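Comment on choisit le maire d'une ville ?

L'autre jour, mon petit voisin m'a demandé : « Mais c'est qui, le chef de la ville, et qui l'a mis là ? » Bonne question ! Alors je vous raconte comment ça se passe chez moi, à Villalobos, une petite commune de 2 065 habitants.

D'abord, il faut des candidats. Chez nous, il y avait deux équipes (on dit des « listes ») : Trududside, qui voulait refaire la piscine, et Pistilska, qui préférait agrandir la bibliothèque. Moi j'aurais bien pris les deux, mais bon, il fallait choisir !

Ensuite vient le jour du vote. J'ai pris un papier de chaque liste sur la table, une enveloppe, et hop, derrière le rideau de l'isoloir. Là, personne ne regarde. On glisse un seul papier dans l'enveloppe, puis l'enveloppe dans l'urne, une grosse boîte transparente fermée à clé. Et on entend : « A voté ! » J'adore ce moment.

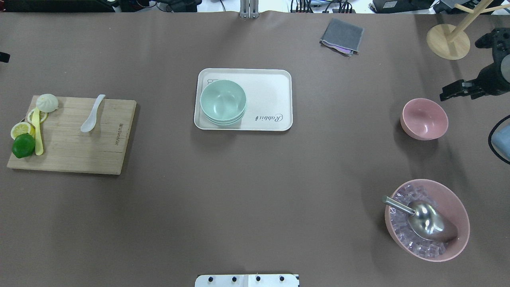 Le soir, on ouvre l'urne et on compte tout à voix haute. Ça s'appelle le dépouillement. Une liste a eu 800 voix, l'autre 317. Et il y avait 42 bulletins blancs : ce sont les gens qui se sont déplacés mais qui n'ont choisi aucune des deux équipes.

Et le maire, alors ? Surprise : on ne vote pas directement pour lui ! Nous, on élit les conseillers municipaux, et ce sont eux qui se réunissent quelques jours après pour élire le maire.

Pour voter, il faut avoir 18 ans. En attendant, vous pouvez assister au conseil municipal avec un adulte, c'est ouvert à tous. Emportez un goûter, c'est parfois long !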